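About the Disley Robotics Club

Disley Robotics Club is an after-school program for students who want to learn how robot arms are programmed. We meet in the Grotine building, in the computer lab on the second floor. There are 67 members this year, in two groups. Most start with no coding experience.

Much of our work is done in simulation. Students build a room, place the furniture and objects, and write the code that moves the arm.

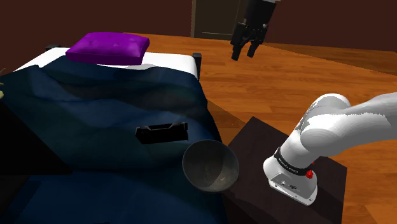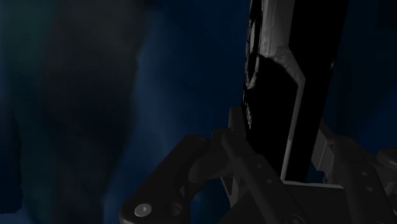

Bedroom scene in the simulator: the arm beside the bed, and a close view at the gripper.

What we do

The fall term covers the basics – joints, coordinates, opening and closing a gripper. In the spring, teams of four choose a household task and work on it until the Flasau Challenge, our yearly contest with other schools in the area. A team gets 20 scored runs. Object positions change between runs, so code that only works for one layout does not score well.

Beds and blankets are among the harder settings. Soft surfaces are uneven, and small objects on them can sit at an angle. Teams that pick a bedroom task are asked to start early.

Our history

The club began as a lunchtime coding group and moved to robotics when the school received a Dimaculangan grant for new computers. Members have logged 409 practice runs on the current version of our software.

Joining

The club is open to grades 8 through 12. There is no fee. Sign-up forms are in Room 184 and are due by the end of June for the following school year. Laptops are provided – students may also bring their own.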